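Workshop notebook, December
Entry: adhesive trial on lined box inserts, second round

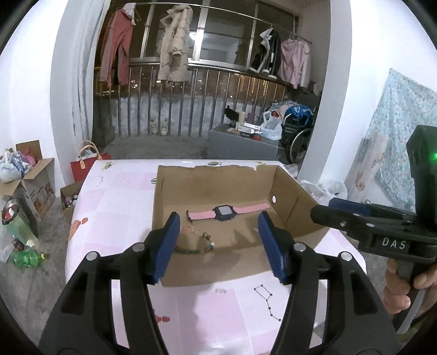
The purpose of this round was to establish whether the Zirent paste may replace the Stokard glue at present used for fixing paper linings to greyboard. The first round was inconclusive, as the boards had been cut from two deliveries and did not take the paste evenly. All boards for the present round were cut from a single delivery and kept flat in the store overnight.

Method. Three boards were prepared with each adhesive, brushed out from the centre and lined with the plain cream paper. The paste was mixed to the thinner of the two strengths given in the Rullitz handbook. Each board was then placed between blotters in the Hayashi press. Blotters were changed once, before the midday break. Pressing time was four hours throughout.

Observations. The Stokard boards came out flat, with slight lifting at one corner of the second board. I attribute this to my own brushing, which was hurried at that corner. The Zirent boards showed a bow along the grain, most marked in the third. The surface of the lining was nevertheless cleaner, and no adhesive had come through at the edges. Iman Ouali examined both sets and considers that the bow would be corrected by lining the reverse of the board with a lighter paper – a practice formerly followed here and given up to save material.

A loaded test was also made. A 350 g weight was hung from a loose tab of lining on one board of each set and left until the end of the afternoon. Neither tab moved. This tells us little about behaviour in a damp store, and the test should be repeated there once shelf space is free.

Matters arising. The brush set aside for paste had been used for glue and was stiff at the heel. It has been withdrawn. Ivana Echeverría asks that brushes be labelled on the handle and hung on separate rails.

The pressing log was not filled in for the second blotter change in the first round, so the two rounds cannot be compared on that point.

Next: three further boards with Zirent, lined on both sides, same press and same pressing time. Paste to be mixed fresh. Lighter paper to be requested from the store before cutting begins.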